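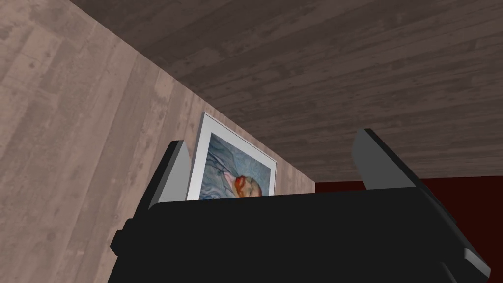 Pale planks on the wall, darker boards overhead.

Features > House & Land > Materials

The Second Life of Old Boards

Last updated: Tuesday, October 31, 2023

The barn outside Cinham came down in nine working days. It had stood empty since the family quit milking, and the north side of the roof had been open to the weather long enough for a maple to get started in the haymow. The owner had two offers on the table. One was from an excavator operator who would knock it flat, bury the stone and burn the rest. The other was from Ratih Ngau, who wanted the boards.

Ngau runs Plulell, a salvage yard with a four-person crew and a metal building full of lumber. She paid the owner a modest sum, took on the cleanup, and left him a level patch of gravel where the barn had been. In return she trucked out 2,784 board feet of siding and loft flooring that she considered good enough to sell. The beams were measured separately and went to a timber framer two counties away.

"People think the barn is the valuable part," she says. "It's the labor. The barn is just where the labor happens."

Reclaimed wood has been fashionable for so long that it is easy to forget it was once a way of being cheap. Farmers took apart one building to put up the next. Straightened nails went into a coffee can. Ngau has found siding with three sets of nail holes in it, each at a different spacing, which means the same board had covered three different walls before she got to it.

What changed was the buyer. Restaurants wanted it first, then shops, then people redoing a den or the wall behind a bed. Prices went up, and a second market grew alongside the first: new wood made to look old. Boards are wire-brushed, stained gray, knocked around in a drum, and sold by the box with the tongues and grooves already cut. Further down the price list are panels with the grain printed on them.

Ngau has no quarrel with any of it. She has the printed kind in her own office, put up by the previous tenant.

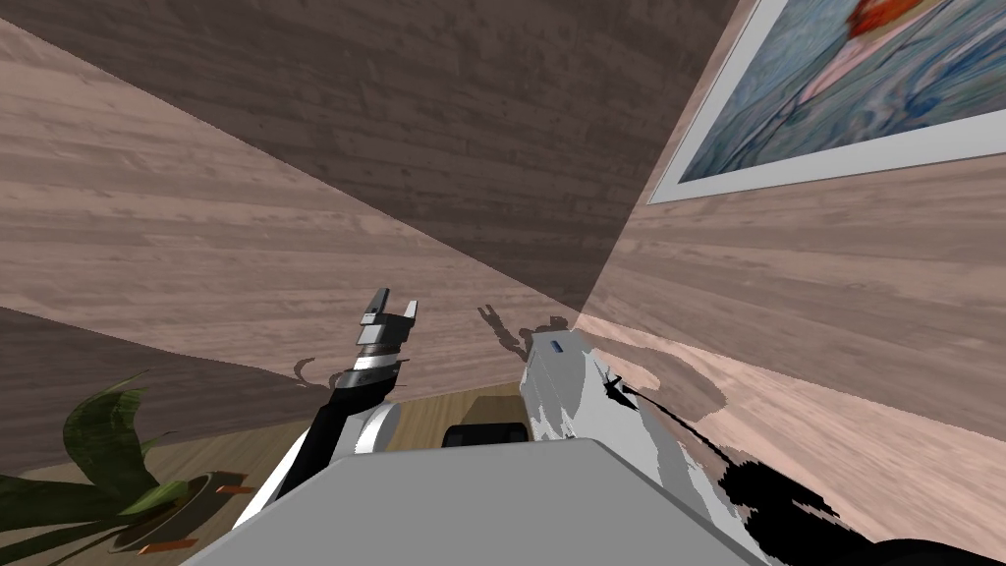 What the yard does

A board that comes off a barn is not ready for a house. At Plulell each one goes across a pair of sawhorses and gets checked with a handheld metal detector, then checked again from the other side. Nails are the common problem. Fence staples are worse, and one beam had a musket ball or something like it buried two inches deep. Any of these will ruin a planer knife.

After that the boards are stacked with spacers and go into the kiln. The wood is usually dry already, so the kiln is there for the insects. Powderpost beetles can live in old oak for years, and a customer who finds small piles of dust under a new accent wall will not be a customer again. The core of the board has to reach the right temperature and hold there, and Ngau keeps a written log for each load.

Then comes sorting. Gray siding that faced south brings the most money. The backs of the same boards, which never saw the sun, are brown and sell for less, though the wood is identical. Some buyers ask for a mix. Ngau advises against it in small rooms, where she thinks one color reads better, and she will usually talk a customer into ordering extra. Old boards vary in width and thickness, and the waste on a wall job can run high – 19 percent on the last one she tracked from start to finish.

Lead paint is the other thing she spends time on. Anything with a trace of old paint is tested before it leaves the yard. Red barns often turn out clean, white trim often doesn't, and boards that fail are not sold for indoor use.

Putting it up

Zasier, a remodeling contractor that buys from the yard, has installed reclaimed walls in 61 houses. Its crews let the boards sit in the room for a week or more before the first one goes up. They paint the drywall behind dark brown or black so the gaps don't show as white lines, and they lay out several rows on the floor to keep similar boards from landing side by side.

The direction of the boards matters more than most homeowners expect. Horizontal runs make a room feel longer and are easier to install over studs. 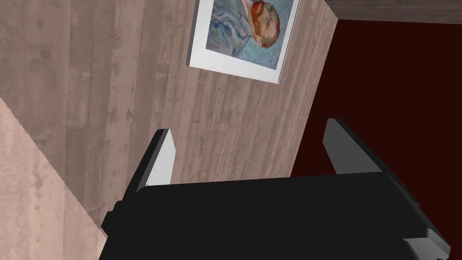
Vertical runs need blocking or strips behind them, which adds to the bill, but they suit a low room better. Diagonal layouts had a moment in the 1970s and are asked for again now and then. They use the most material and take the most cuts.

Ceilings are a separate job. The boards have to be thinner or they get heavy, and every one has to be held up by two people while a third drives the fasteners. A customer in Soliman had a ceiling done in June and paid $858 for the lumber and well over twice that for the work.

As for the supply, Ngau expects it to hold up for a while. There are still plenty of failing barns within a morning's drive, and the calls come in faster after a winter with heavy snow. She turns down most of them. Sometimes the roof has been off too long, or the access road won't take a truck, or the siblings who own the place haven't agreed on a price. The next one on her list is a corn crib with a sound floor – small, but oak all the way through.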